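3.2 Study area and household survey

The survey covered two towns, Bernance and Marnthorpe, which share a water supply and a regional waste contract but differ in the age of their housing. Most homes in Bernance were built before the contract began and have small kitchens that are closed off from the rest of the house. Marnthorpe grew later, and its newer streets are made up largely of homes with open kitchens and longer counters. We chose the pair so that income and food prices would be close to equal while kitchen layout varied.

Invitations were mailed to 2,814 addresses drawn from the utility register. Households that had moved in during the previous year were left out, as were homes with a shared kitchen. Of those invited, 2,000 returned a complete first questionnaire. The questionnaire asked who cooked, how often the household shopped, where leftovers were kept, and what was stored on the counter between meals. It closed on 2021-09-02, and the food diaries began in October.

Counter storage was treated as its own variable because earlier work has tended to fold it into a general measure of tidiness. The two are different in practice. A cook may keep a clean kitchen and still leave pans and containers out all week, and a cluttered kitchen may have most of its food put away. We therefore asked separately about cookware, food containers, dry goods, and items unrelated to cooking (Figure 4).
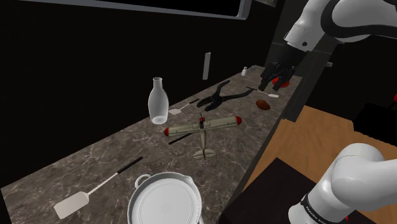
Figure 4. Rendered kitchen counter with a saucepan, utensils, containers and a toy.

Respondents rated their own counter on a scale from clear to full, once on a weekday evening and once on a weekend morning. Ratings from the two times were close for most households. Where they differed, the weekend rating was usually the higher one, and we used the mean of the two in the models reported in Section 4.

A smaller group of 67 households kept a diary for 10 days. Each entry recorded the food thrown away, the reason given, and where the food had last been stored. Entries were made on the Pirutus form, a one-page sheet we adapted by adding a column for storage place. Liquids poured down the drain were recorded by cup, and all other food was weighed on a kitchen scale that we supplied. Peels, bones and coffee grounds were entered but left out of the totals.

Diary households were visited once, at the start, to set up the scale and go through a practice entry. No further visits were made, so as not to affect how people cooked or shopped. Missing days were not filled in. A household with more than two missing days was dropped from the diary analysis but kept in the questionnaire sample.

Reasons for discarding food were coded with the Tian scheme, which separates spoilage, over-preparation, and dislike. Two coders worked through all entries independently and settled disagreements by discussion. Entries that gave more than one reason were coded under the first one written.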